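Ticket 464: Upstairs thermostat keeps dropping off the wifi
Opened by: Orsolya Oláh
Status: Closed (fixed by customer)

Orsolya Oláh, 9:40 am
Hi again! So the Praven thermostat in our upstairs bedroom hallway went offline again overnight, and this is getting old. The app says "device unreachable," the furnace keeps doing whatever it was last told, and I wake up in a sauna. The downstairs one (same model, same app, same account) has never missed a beat. I've already restarted the router and popped the thermostat off its wall plate and back on. It comes back for a few hours and then it's gone.

Gyula Sárközi, support, 10:15 am
Thanks, Orsolya. Could you open Settings, then Network, and send me the signal number and the channel? Please also tell me if you have a mesh system or a single router.

Orsolya Oláh, 10:52 am
Signal says 31, channel says 8. We have the Kirner router down in the den plus one of their little extenders, which lives in the bedroom. My brother-in-law Ernő set it all up last July and I've been scared to touch it ever since.

Gyula Sárközi, support, 11:20 am
31 is low for that model, we like to see it over 50. Try unplugging the extender for an hour and see if the thermostat stays on. If it does, the two of them are handing it back and forth.

Orsolya Oláh, 1:05 pm
OK, unplugged it and the thermostat stayed on the whole hour! Signal went UP to 58, which makes no sense to me but I'll take it. Trouble is, now my tablet won't stream in bed, and that's kind of the whole reason we bought the extender. Can I have both?

Gyula Sárközi, support, 1:30 pm
You can. Give the extender its own network name (something like "upstairs"), put the tablet on that, and leave the thermostat on the main one. Then forget the old network on the thermostat and join it fresh. Where is the extender now? If it's low down behind furniture, moving it will help the tablet too.

Orsolya Oláh, 3:48 pm
Renamed it, rejoined everything, typed the password wrong twice (of course). The extender was in the outlet behind the headboard, so I moved it across to the dresser. Thermostat's holding at 58 and I got through a full episode with no spinning circle. Bedroom pictures attached. I'll leave it overnight and holler if it drops. Thank you so much!!

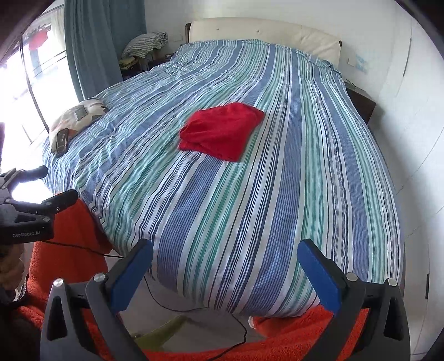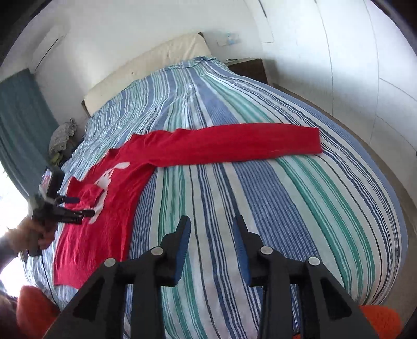
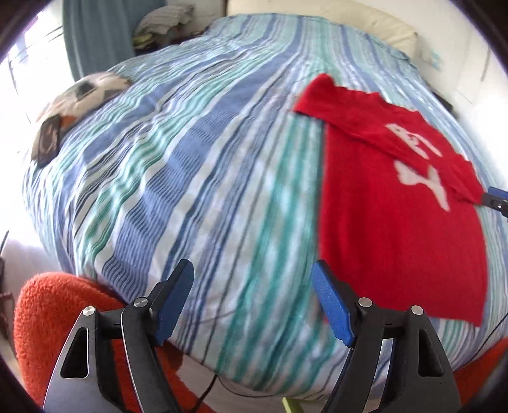

Attachments (3), added by Orsolya Oláh: upstairs bedroom, bed and striped cover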